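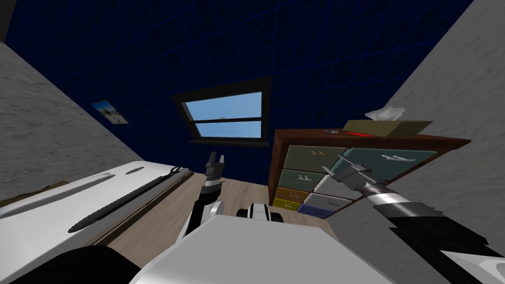
Fergal Hayes is back with a new record, and if you've been anywhere near the Vullent on a gig night this past month you'll have heard the bar staff playing it between sets, usually from the second track because that's the one with the accordion in it.

The album is called Lenihan, after the street in the west end where Fergal rented a basement for most of his twenties, and it comes out through Pumance, the little label that also put out the Ultico EP we went on about in August (sorry, we did go on). There are 11 songs, and the longest of them runs past the eight-minute mark, which will please those of you who have been writing in to complain that everything is over before the kettle boils.

For newer readers, a bit of background. Fergal started out playing fiddle in other people's bands, and for years he was the fellow at the side of the stage who smiled a lot and never spoke into a microphone. Then he lost his voice for a winter, of all things, and when it came back it was lower and rougher, and he decided he might as well sing with it. His first album was pressed in a run of 594 copies, a number he says was decided entirely by what was in his bank account that afternoon. They're hard to find now. My own copy has a coffee ring on the sleeve and I wouldn't part with it.

Lenihan is a fuller sort of record. Kevin Mulligan produced it and plays nearly everything that Fergal doesn't - bass, pump organ, a bit of very restrained drumming - and you can hear that the two of them have spent a lot of hours in the same room. Fergal told me they fell out over the closing song, which Kevin wanted to finish on the full band and Fergal wanted to finish on one held note. "We didn't speak for a whole supper," he said. "Then he put the kettle on and played me his version again and I still hated it." The held note stayed.

There has been some talk online about the single, and whether the tune in the chorus is lifted from an old Cape Breton reel. I asked him straight out. He laughed and said of course it was, that his grandfather taught it to him, that it's credited as traditional on the sleeve, and that anyone who wants to be cross with him can come and be cross in person at the launch, where he'll play them the reel first and the song second and let them decide which they'd rather dance to. I thought that was fair enough. Half my favourite songs are built on somebody's grandfather's tune.

My pick of the lot is Storm Windows, which sits near the end of side two and could easily slip past you if you've got the dishes going. It's only Fergal and the pump organ, and a verse about driving home in sleet with the heater broken that I've been humming for two weeks straight. The colour of his voice on the last line is something else. Please do sit down for that one.

The launch is at the Vullent next month, with the date going up on their door and their website as soon as the support act is settled. The back room holds 123 people and he filled it last time with a lineup down the block, so don't leave it till the night. Tickets are at the bar or through the Vullent's own site, and there'll be vinyl at the merch table, along with a few tea towels that Kevin designed and is a bit shy about.

If you can't make it, Pumance will post the record anywhere in Canada, and they tell me the first batch goes out with a handwritten lyric sheet tucked inside. Fergal's handwriting is terrible, by the way, so you may want to keep the printed one handy too.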